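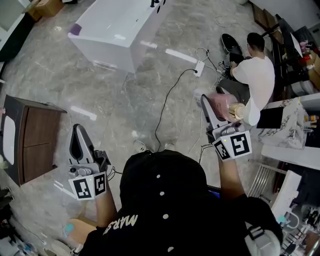 The small beige cup with the gold rim

indel_188
Good evening. I want to ask about coffee in small cups. I moved to Rendenau in January and the water here is very hard. My coffee tastes flat, like chalk. Should I buy a filter jug?

Huaranga
Don't buy the jug. Use a darker roast and grind finer. I had the same problem for a year.

skilside2357
I do not agree. Darker roast only hides it. Mix tap water with bottled water, half and half.

Huaranga
Bottled water every day is a waste of money, sorry.

indel_188
Thank you both. I tried the mix this morning, 100 ml of each. It is better, but a little sour now.

skilside2357
Then grind finer. There Huaranga is right.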